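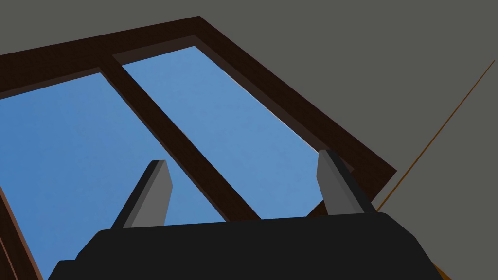

Why keep the wrist camera at all, one student wrote after last year's lecture, if so much of what it sends back is wall? The question is a fair one and most of this session is an attempt to answer it.

Wrist views and uninformative frames
Course notes, Robot Learning in Simulation, session 10
Thursday, May 10, 2018
By the Nurkmont teaching group
Reading time: 6 minutes
Print this page | E-mail this page

1. Starting point

A policy that learns from demonstrations takes in pictures and joint readings and gives out a movement. In the Wornura set-up there are two cameras, one fixed in the room and one on the wrist. The wrist camera moves with the gripper, so the fingers stay in roughly the same part of the picture while everything behind them changes.

This is useful close to an object. The fixed camera may have its view blocked by the arm at the moment of grasping, and the wrist camera usually doesn't. It is much less useful when the gripper is turned away from the work. The picture may then hold a window, a stretch of grey wall and the two fingers, and none of it says where the next object is.

We call a frame uninformative if a person who knows the task could not use it to choose between two sensible next movements. The definition leans on a person's judgement and we will come back to that in section 4.

2. What goes wrong

The network doesn't know that a frame is uninformative. It is given a picture and a movement and asked to link the two. If the demonstrations always pass through the same pose on the way to the same object, the background in that pose becomes a very good predictor of the movement. The training loss goes down and the curve looks healthy.

Now move the object. The background in the turned-away pose is the same as before, the policy makes the movement it learned for that background, and the gripper goes to the old position. In the lab sheets this is called background locking. You will find it under other names in the reading.

Three signs to look for in your own runs:

- the loss on held-out demonstrations is low but success with moved objects is poor
- changing the wall colour changes the path of the arm
- covering the fixed camera makes little difference to the path

The third is the one people miss. It means the policy is leaning on the wrist view at times when the wrist view has nothing to offer.

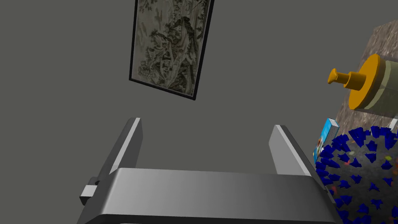
Surely a cluttered view is the harder case, a comment on the draft of these notes objected, and a blank wall is easy to ignore. It depends what is meant by hard. Clutter makes it more difficult to find the right object, but the object's position is at least somewhere in the picture and can be learned from. With a plain background there is no such signal to find, only a pattern that happens to go along with the movement. A large object close to the camera can also do damage if it is always in the same place and plays no part in the task. Treat fixed clutter and fixed walls with the same suspicion.

3. The method

The Brukbridge method puts a gate on the wrist branch of the network. The gate is a single number between zero and one, worked out afresh at each step, and the wrist features are multiplied by it before they are joined to the features from the fixed camera. At zero the wrist view is ignored for that step. At one it is passed on in full.

The gate could be left to train along with everything else. We tried this first and it stayed close to one nearly all the time, including when the gripper pointed at the wall. Given what section 2 says about the loss, this should not surprise you. The network had no reason to close the gate on a frame that helped it predict.

So the gate is trained separately, as follows.

Step 1. Record the demonstrations. We used 200 of them, all in simulation.

Step 2. For each recorded step, keep the robot's pose and the camera poses fixed and move the task objects to other allowed positions. Render both cameras again. Leave the walls, windows and wall pictures where they are.

Step 3. Compare the new wrist renders with the old one. If the wrist view hardly changes when the task objects are moved, mark the step with a low target. If it changes a good deal, mark it with a high one.

Step 4. Train the gate to predict the target from the wrist picture and the joint readings.

Step 5. Freeze the gate and train the rest of the policy.

Step 2 is only possible because we are in simulation and can put the robot back in exactly the same pose as often as we like. On a real arm it would mean resetting the room by hand for every recorded step.

The comparison in step 3 should leave out the gripper. Its pixels take up a large part of the lower half of the view and they carry no news about the objects. The renderer gives out a mask for the gripper body and fingers, so this costs nothing. Compare features from a small trained network, not raw pixels. Raw pixels pick up small differences in render grain on flat areas such as glass, and the gate then opens for no good reason.

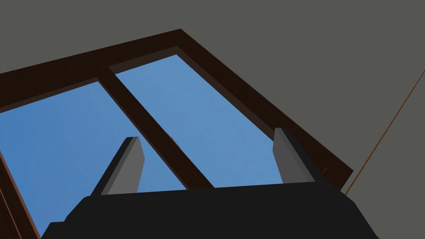
Should the gate close fully when the target is low? We set a small floor, so that a little of the wrist signal always gets through and the policy can still react if something unexpected comes near the fingers.

The floor is set by hand. Pacheco, the older of our two code bases, has it at zero by default, and you will need to change this in the settings file before you start the exercise. Runs with the floor at zero tended to hesitate as the gripper turned back towards the work, with the gate opening a step or two later than it should.

4. Checking against people

To see whether the computed targets agree with the definition in section 1, we took 909 wrist frames from the recordings and had them labelled by hand. The people labelling knew the task but were not shown the targets. They marked 218 frames as uninformative, which is a little under a quarter.

Agreement was good at both ends. Frames with nothing but wall and fingers had low targets almost without exception, and frames with the object between the fingers had high ones. The trouble was in the middle. Where the edge of a task object showed at the border of the picture, people tended to call the frame informative and the computed target was often low. A few pixels had changed, but they were the few that mattered.

We have no tidy fix. Weighting the comparison towards the border helped with these frames and made others worse.
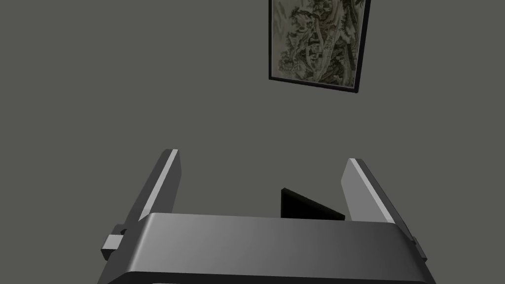

Figure 4. Simulated wrist view with the fingers open; framed painting on the wall, upper right.

5. Results so far

With objects in the places used for the demonstrations, the gated policy and the plain one did equally well. With objects moved, the gated policy succeeded clearly more often, and the gain came almost entirely from attempts that began with the gripper turned away from the work. Attempts that began with the object already in the wrist view showed no real difference.

A third policy with no wrist camera did better than the plain one on the first reach and worse than both at the grasp. This goes some way towards answering the question at the top of the notes. The wrist view earns its place late in the movement and causes most of its harm early on.

Changing the background at random during training also reduces background locking. We compared it with the gate and the two came out close. Using both together was slightly better again, although the spread between runs is wide and we would not put much weight on the order. The full comparison will be repeated in November with more seeds.

6. Exercise

Train the plain policy and the gated policy on the supplied recordings. For each, run the test set with objects moved and note where in the movement the failures begin. Plot the gate value against time for one success and one failure. Then change the wall texture, leave everything else alone, and run the same two starts again.

Hand in the two plots and one page of comments. If your gate never drops below a half, check that the gripper mask is switched on before you write to us.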